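Flondley releases Sollau 2, a planner for two-arm cloth handling

DONSTEAD — Flondley will release Sollau 2 in August, and it isn't calling the software a breakthrough. Cloth still defeats most planners.

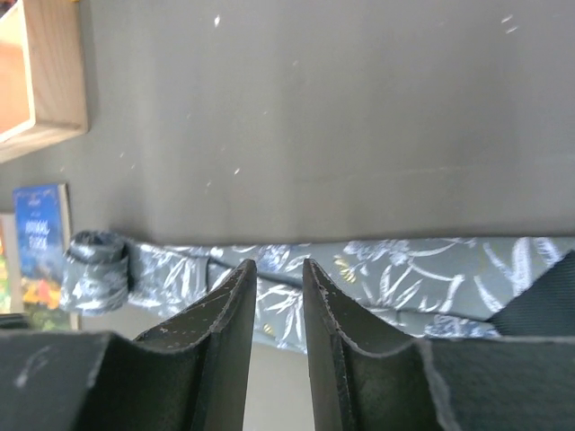 The new version picks a grasp point from the wrist view, then checks it against the fixed view before the fingers close.

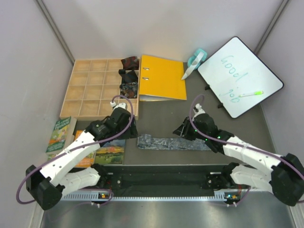

Two-arm bench with compartment tray, books and whiteboard.

"A demo proves very little," said Arūnas Pärn of Flondley. "I want to see the failures — all of them."

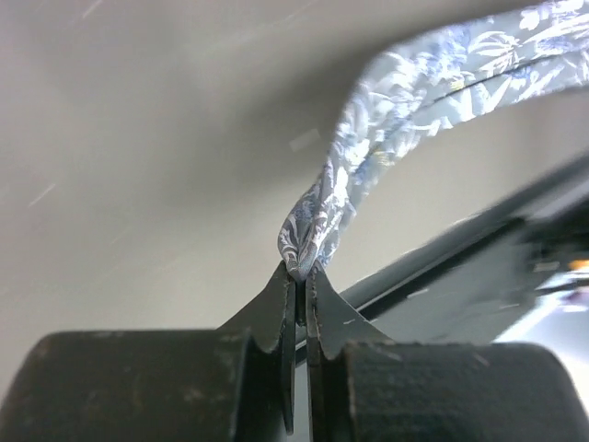
Vaher will run 2,000 grasps on its own benches and publish the logs, misses included.
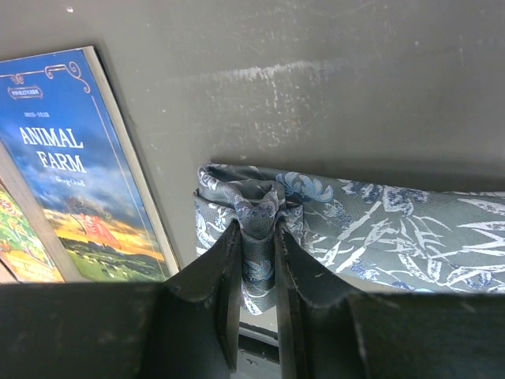
Flondley makes no claim about labour savings. Trial licences last 60 days.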